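Kalbridge packing trial, bench notes
April, started 7.40 am

Cell 2 back up after the firmware thing. Wenjie reloaded the fruit-to-basket routine, speed left at 43 percent. Don't touch it until Ruth has signed the risk sheet. Target for the week is 200 picks with the log kept properly this time.

Basket position: go by the marker lines on the table. If the lines get wiped off when the bench is cleaned, redraw BEFORE running, not after. Lost most of a morning to that in the Mazza job.
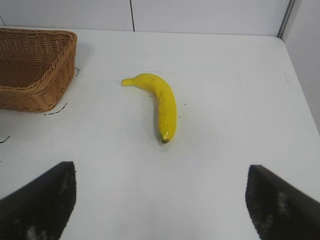
Banana and basket at their marks, fingers open.

Pick centre is still set to the middle of the fruit. Mercedes wants to try closer to the stem, says that's how the packers on the line do it and they bruise less. Fair point, they've handled more fruit than we have. Put on list.

Talked to the day shift at morning tea. Main worry isn't the arm, it's the roster. Steltmont's plan has 4 people on the packing line moving to grading and checking, same pay grade, but grading starts at 5 and two of them do school drop-off. None of that was in the proposal we were shown. Have asked Jairo to raise it with the site manager before we go any further with layout drawings.

Also — training. Everyone keeps saying "upskilling" and there's no hours set aside for it. Who clears a stopped cell at 3 in the arvo when we're not on site? Needs a name and a backup name on the wall, plus paid time to learn teh reset.

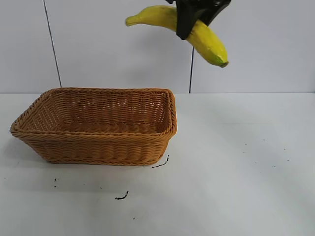

Juniper Lyons wrote back on the shared notes: I don't mind giving up the lifting, my shoulder's had enough of it. What I don't want is to stand there all day watching a machine and get the blame when it drops one. Put in writing who answers for what.

Agreed, going in the handover doc under its own heading. Ruth to recieve a draft first.

To do:
Order spare grip pads, form 386
Stem-end pick trial, Mercedes to sit in
Roster question, chase Jairo
Ask for a later grading start, even by half an hour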